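Visit to the Midik student project, Calumitz

We went to Calumitz in February for the open day at the technical college. Several departments had their doors open, but I had gone mainly for one thing, the student project called Midik, which takes up one large room on the second floor. The day was free, with a sign-in sheet at the front desk. I was number 339 on it.

The train station is a short walk from the college. If you drive, use the lot behind the gym. The one in front was closed to visitors.

Midik is a two-semester class. The students work on getting a pair of robot arms to do small kitchen jobs, and they are graded on a log they keep as well as on the final run in the spring. There are 27 students this year, split into teams. Annelore Hollmann teaches the class and gave the introduction. She kept it to ten minutes and then let the students talk.

The task for this term is clearing a table. Each team works with the same set of dishes and the same furniture: a mug tree, a dish rack, plates, a tray of corn, a toaster oven. The plate has to be picked up by the rim and taken to the rack. Mugs come later in the term and the oven door comes last.

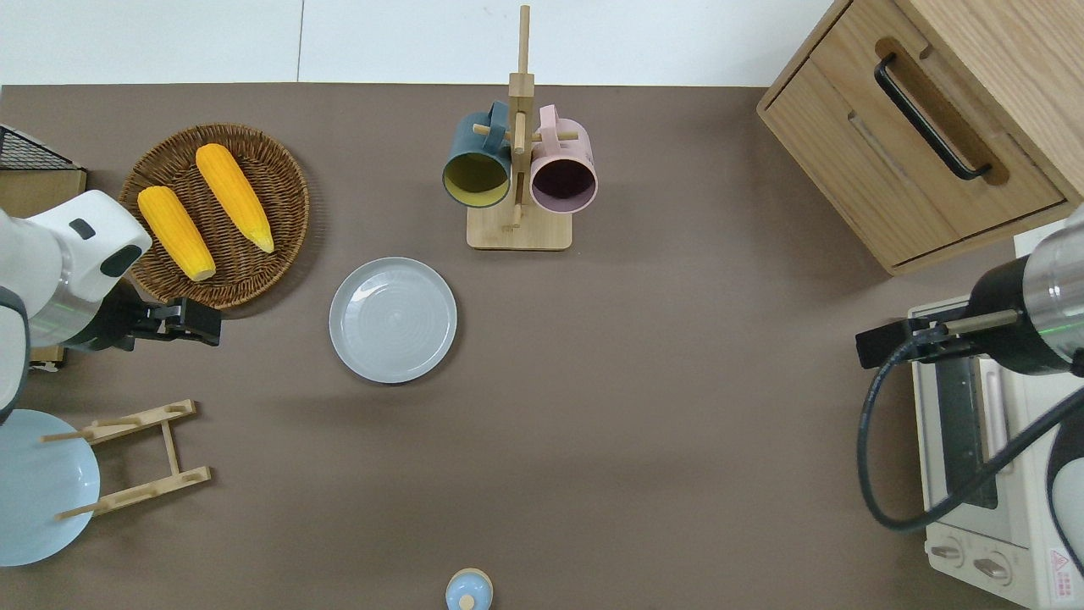
The students drive the arms by hand first and record what they do. A good set of recordings is then used to train the program. The target for the term is 600 recordings of the plate task alone, and a student told me they were a little behind because of the winter break. Every recording gets a line in the log with the starting layout, who was driving, and whether it is to be kept. I read a few pages. The most common note was "too fast."

One team, which calls itself Jinisik, had a long disagreement going about where the plate should start. Half of them wanted it in the same spot each time until the program could manage it. The others wanted to move it from the beginning. Mrs. Hollmann let them argue and then asked them to write both plans down. I did not find out which one they chose.

Visitors could ask questions at any point. A man near me asked what it all cost, and was told that the small items for the table, dishes and racks included, came to 1752 for the whole year, paid from the class budget. The arms belong to the department and are shared with another course, so the class has to book its hours.

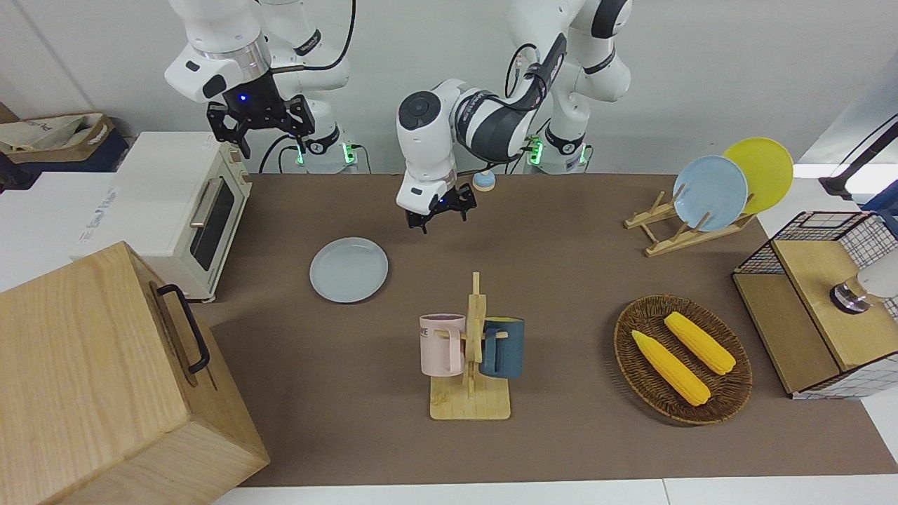
Page last changed: 2022-05-30

After the introduction we could stand by the wall and watch. It is slow work. The person driving takes a long time lining up the gripper with a plate, and there is not much talking while that goes on. A younger boy who had come with his parents asked if the robot could eat the corn. He was told no.

I asked one of the students what the hardest part was. She said the rim. The plate is shallow, so there is little height to work with, and the fingers have to come in at the right angle or they push it along the table. Her team had spent most of two weeks on that.

The next thing on the plan was handing a plate from one arm to the other. They had not started on it when I was there, and Mrs. Hollmann said it might be moved to the second semester.

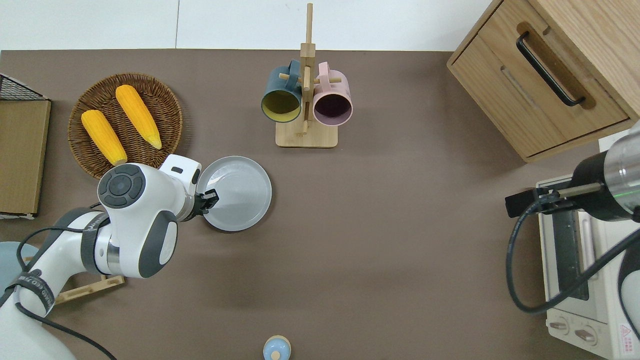
Other rooms and practical notes

The Lukoševičius workshop on the ground floor was also open, with lathes and a display of older student work. It was crowded and I only stayed a few minutes. The cafeteria had soup and sandwiches until two.

The Midik room has no chairs for visitors. There is an elevator at the east end of the building. Groups from schools can ask for a separate time through the college office, and the final run in the spring is open to the public as well.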